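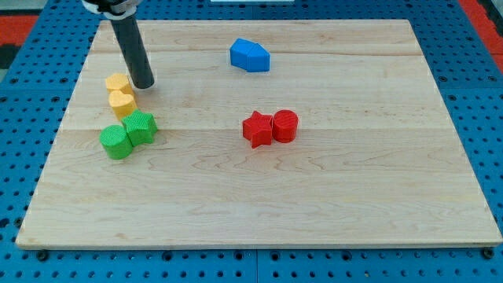
Re: Oil or wax on a maple board?

plotfern
I glued up a maple cutting board for my sister and now I'm stuck on the finish. Mineral oil is cheap, but my last one looked thirsty after 2 weeks. Anybody gone straight to wax?

Sutter_Mike
Oil first, always. Flood it, leave it overnight, wipe, do it again. Wax goes on top.

gluegirl32
Disagree! I quit oiling first on maple (it's so tight it barely drinks any) and just rub in a soft beeswax mix. Mine gets used every day and I redo it in April.

Sutter_Mike
Once a year?? Mine would be fuzzy by summer.

gluegirl32
Do you wet it before the last sanding? I raise the grain, let it dry, then go over it lightly with 320. No fuzz.

plotfern
Ok, I skipped that completely, I stopped at 100 grit and called it smooth. Back to the garage I go. Is walnut oil any good? I have half a bottle.

Sutter_Mike
Not if she has nut allergies in the house. Ask her first.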